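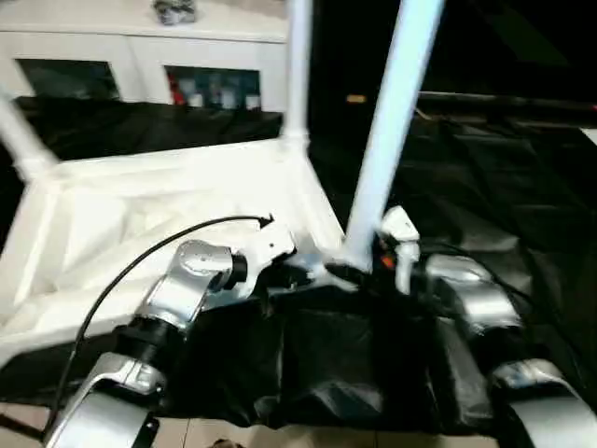
Gerkent at the white tray, left gripper on the near edge, right gripper beside the base of the slanted pole.

Gerkent tray recordings

README, last touched in May

Hello, and thank you for downloading this. Gerkent is the two-armed robot I have been putting together at home, and this folder holds the recordings I have made so far of it working at a white tray with tubular poles. I'm Dilruba Mridha. I do this in the evenings and I write long READMEs, so please skip ahead to whichever part you need.

What is in the folder

There are 56 recordings. Each one is a single attempt, from the moment I let the arms go until they are parked again or I press stop. They add up to roughly 3,000 seconds, so you can watch the lot in under an hour if you have a pot of tea and a patient household.

Every recording has its own subfolder with the head camera video, the joint positions for both arms, the gripper opening for both hands, and a short text note typed by me right afterward. The notes are uneven. Some are a full paragraph and some say "fine" and nothing else, and I am sorry about the second sort.

What the robot is asked to do

The task is small. The arms start in their parked position, come up to the near side of the tray, and take hold of it or of something right next to it. After that they do one of the following, and the note tells you which:

steady: one gripper presses on the edge of the tray and holds still while the other moves
shift: both grippers work together to bring the tray a little closer
pole: one gripper steadies the tray while the other goes to the bottom end of a pole
lining: one gripper reaches over the edge and tugs at the crumpled white material inside

I started with steady and thought I would be done with it in a weekend. It took most of a month. Pressing on an edge without shoving the whole thing away is a lovely little problem, and I would still be fiddling with it if I hadn't made myself move on to the poles.

The build

Both arms are silver with black joint collars, and both carry white grippers. I chose white because I had white filament left over, and I have regretted it ever since (see Known problems). The fingers on Gerkent are my fourth design. The earlier ones were rounder and slid along the tray edge in a way that looked very elegant and accomplished nothing.

The black fabric over the body is there to keep crumbs, sleeves and stray screws out of the works. It does shift as the arms move, and you will notice the folds lying differently from one recording to the next. I never straightened it between attempts. I did think about it, and then decided that anyone training on this would probably be better off with a bit of variety.

The control program is called Drakasberg and lives in its own folder. It reads a plain settings file, moves the arms, and writes the logs. A second, much smaller program called Weerasinghe lines the joint logs up with the video. If you only want to look at the data you don't need Drakasberg at all, but do run Weerasinghe first, as the raw clocks drift apart slightly over a long recording.

Getting started

Unpack the folder somewhere with a short path name. Open settings.txt and change the line that begins with data_folder. Run Weerasinghe once over everything; on my old laptop it takes 5 minutes. You will then find a file called aligned.csv in each subfolder, one row per video frame, left arm columns first and right arm columns after.

Angles are in degrees. Gripper opening goes from zero (closed) to one (as wide as it gets). A blank cell means the reading didn't arrive in time, and I have left those blank on purpose so you can fill them in whichever way you like.

Known problems

White grippers, white tray, white poles, white lining. If you are trying to find the fingertips by color alone you will have a miserable time. My own first attempt at it was quite sure that the left gripper was part of the tray.

The room is uneven too. The upper right of the view is mostly dark in the evening recordings, and the silver on the arms picks up reflections that come and go. I tried matte tape on one link and it peeled off, so the shine stays for now.

There is a thin black cable that can loop up into view near the left gripper. In recording 31 it brushed against the fingers and I stopped the attempt by hand. I kept that one in and marked it "stopped" in the notes – it seemed more useful to have it than to pretend every run went nicely.

The background is my home, and things on the cabinet and its shelves do get moved about. Please don't rely on any of it as a landmark. The tray isn't fixed in place either, so its position at the start changes a little from run to run.

What it may be good for

I made these to teach Gerkent to be gentle with edges, and that is where I would suggest starting. A friend has used the shift recordings to practice predicting when two arms are about to pull against each other, with encouraging results. I would not use any of this to judge how a robot behaves near people, as I stay well back with my hand on the stop button.

What comes next

The next batch will be called Dramormont and will have colored fingertips, which I have promised myself I will print before I record one more second. I would also like to add a camera at each wrist, if I can find a tidy way to run the extra wires.

If you find a mislabeled note, please open an issue and give the subfolder name. Corrections to my spelling are welcome in the same place.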